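Flat-pack and robots, are we there yet?

tinsnips
My sister swears a machine will be putting our furniture together by July. I've read the Zolwood brochure and I don't buy it. Two plain brown rods on a white table and it has to know which goes where.

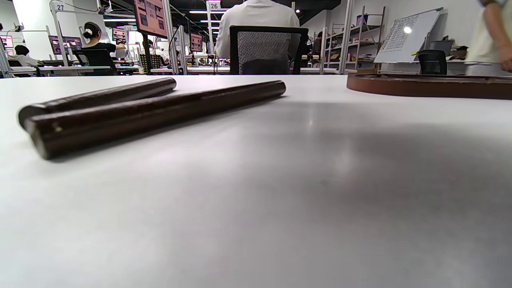
Then there's the price. Kermani wanted 25 grand for an arm that drops screws.

mudlark_2
Wheels are worse, if you ask me. They roll off while you're hunting for the next bit.

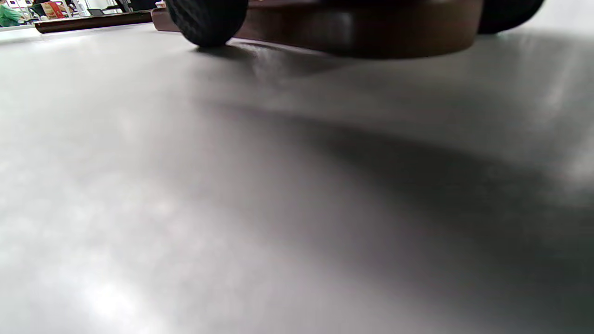 Geko_fan reckons that's unfair, and that shop floors sorted parts by machine years ago. Same part, same place, all day long. Fine. My kitchen isn't like that.

tinsnips
Exactly. And glossy varnish throws light about, which I'd bet upsets the cameras.

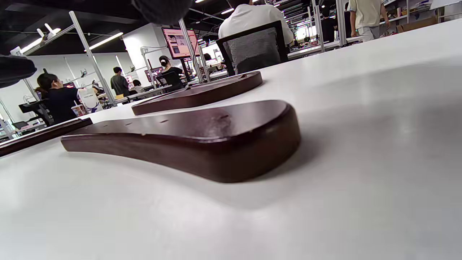

Would you let one loose on your own shelves?
Not until it can tell a stuck dowel from a finished joint.

Geko_fan
You lot said the same about dishwashers. Give it 3 years.

tinsnips
A dishwasher doesn't have to hold a plank steady and feel it give.
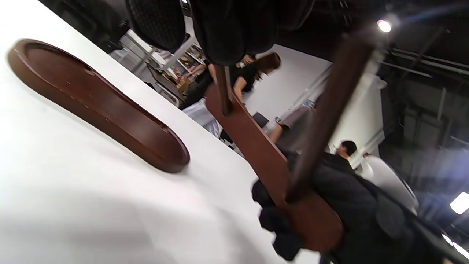 I'll keep my mallet, thanks.

2 shares | 2 comments hidden

Related threads
Cirau vacuum stuck on rug again
Best glue for loose chair legs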